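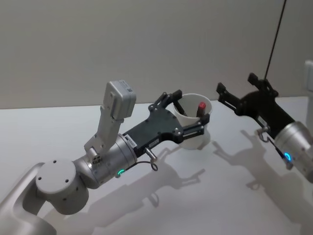 White tabletop, plain gray wall

I've been writing at the Grakia standing desk for 6 months and I still grin when it goes up -- smooth, quiet, and no wobble even when I type like a maniac! The motor lifts my big monitor plus a pile of cookbooks, and the four memory buttons are easy to hit without looking. Setup took me 39 minutes, mostly spent hunting for the hex key (it's taped under the crossbar). My one gripe is the cable tray, a flimsy thing I swapped for a Dillby. At $400 it's the best money I've put into my home office.

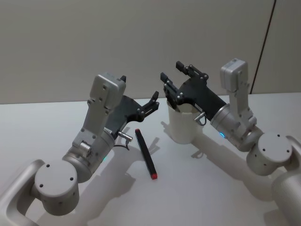 Does it fit someone tall?
I'm six foot three and my elbows sit right where they should, with a few inches of travel left over. My old Salameh desk never got close.

-- Fuseini Amegashie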